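Hall kitchen and storeroom walk-through, Prander Community Hall
Done in June, 8 am start. Marks are OK, NOT OK or UNSURE. Comments are mine.

1. Exits clear and unlocked from inside. OK.
Comment: The side door sticks. The last report called this "easing with use". It has had years of use.

2. Exit signs lit. OK.

3. Extinguishers on brackets, gauge in the green. OK for two, NOT OK for the one by the servery.
Comment: The tag is punched for the right month, but the gauge is in the red. I'd like to know whether anyone from Andmont looked at it or just punched the tag. Ask for the job sheet, number 1364.
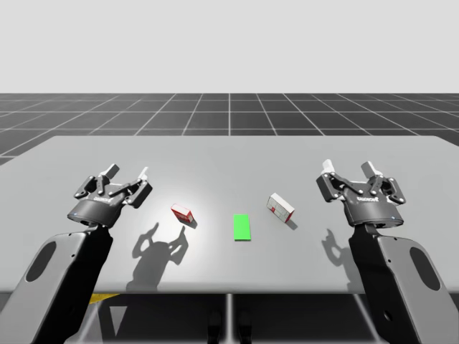
4. Fire blanket within reach of the stove. NOT OK.
Comment: It hangs behind the stove. You would have to lean over the flames to get it. Move it to the pantry wall.

5. Hot water at hand basin. UNSURE.
Comment: The Toma unit says one thing on its dial and my thermometer says another. I trust the thermometer, but only a little more.

6. Power leads tested and tagged. NOT OK.
Comment: The urn lead has no tag at all. I was told it "was done with the others". Then it should have a tag like the others. Out of service until it does.

7. Storeroom shelving fixed to wall. OK on the left, NOT OK on the right.
Comment: The plate says 300 kg a shelf. I can rock the whole bay with one hand, so I don't much care what the plate says. Heavy gear to the bottom for now.
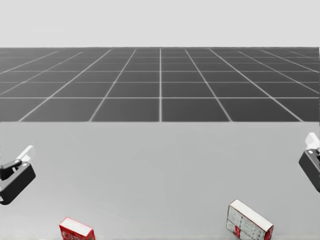
8. Chemicals labelled and locked away. UNSURE.
Comment: Locked, yes. One spray bottle has "Tular" written on it in marker and that's all. The Tular range covers floor cleaner and oven cleaner, and they are not the same colour or the same hazard. Tip out per council instructions and relabel from a new drum.

Follow-up: items 3, 4, 6 and 7 to be fixed before the next hire. I have seen "fixed" written beside item 7 before, so I'll be rocking it again myself.

Contact the hall office | © Prander Community Hall | Back to top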